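Custero opens winter depot and puts lawn crews on year-round rosters

28 March 2021

Great news for anyone who dreads clearing a driveway at dawn: Custero, the yard care outfit that has mowed its way around Sarmiento for years, is opening a second depot and will take on snow and ice work next season.

The new site on the Tekholm road will hold the ploughs, salters and 2,000 bags of grit, with 37 crew members now offered work right through the year. Until now most were laid off once the leaves were down.

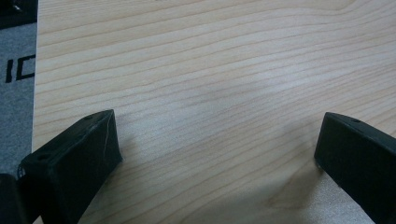

Owner Ezequiel Lozano has wanted this for a long time, and it shows. He talks about snow the way other people talk about hockey! Pale timber with that fine, wavy grain is a favourite of his too, and he'd love the same look for the benches in the crew lunchroom.

Bookings will run through Clakitz, a phone service that texts customers when a plough is two streets away. Nearly 183 households have put their names down already, and seniors go to the front of the line after a heavy fall.

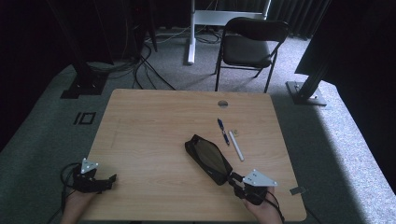

A smartphone on a light wooden table.

Routes will be drawn up in August, once the summer mowing list settles, and Lozano is keen to hear from neighbours about steep lanes and awkward corners. 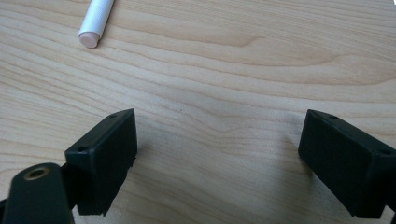
Crews will walk every property before the first freeze to note garden beds, hydrants and low walls. A white marker like this one is no use against snow, so edges will get tall orange stakes in the Custero colours. Sign-up sheets are at the front counter of both depots.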